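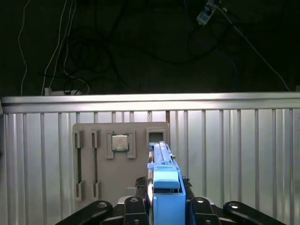

Bench cell 1, gripper at the fixture board, processor in its holder, both long slots empty.

Category: Equipment requests > Automation > Open tickets

Subject: Second set of fingers and spare boards for the Bosgate cell
Opened: 13/06/2023
Status: Waiting on quote

Request
We need a budget decision before the September order. The cell runs one gripper with the blue fingers and one gray fixture board. If either one breaks we stop until a replacement comes in. I would like to buy spares for both and settle whether a second cell goes into this year's plan or next year's.

Problem as reported
Processor picks fail more often than they did in the spring. The fingers close on the package but it slips when the arm pulls back from the holder. It happens on both shifts and with more than one batch of chips.

Checked so far
- Recalibrated the arm to the board. No change.
- Swapped the finger set for the old one from the drawer. Slips stopped for a day, then came back.
- Cycle counter read 2,346 when the slips started. Burnari support says to plan on new finger tips every 2,000 cycles, so we were past it.
- Ran the memory slots by themselves. No failures there, so I don't think it is the drive.

Update 1
Burnari quoted the finger set at 200 each. They will not sell the tips alone. I asked for a price on four sets and they said no discount under ten.

Update 2
Mamani can make the boards to our drawing. They want the clip spacing confirmed before they quote. I measured the board on the bench and sent the numbers. Still waiting. Their last board had one tight corner guard on the processor holder and we had to file it down, so I put that in the notes - please don't approve a repeat order off the old file.

Update 3
Purchasing asked if we could move to the Misemia fingers instead. They are cheaper but need a different mounting block, and the block has to be bought for every gripper. Adding that in, we save nothing in the first year. I would stay with Burnari for now.

Proposed spend
Four finger sets and two boards. I'd like a cap of 3,000 for the lot, shipping included. The second cell is not in that number and should go on its own request.

Needed to close
- Board quote from Mamani
- Cost center for the finger sets
- A yes or no on logging tip changes in the maintenance sheet, which has no column for them at present

Leave this open until the boards are on order. The finger sets can go ahead first if the cost center comes through.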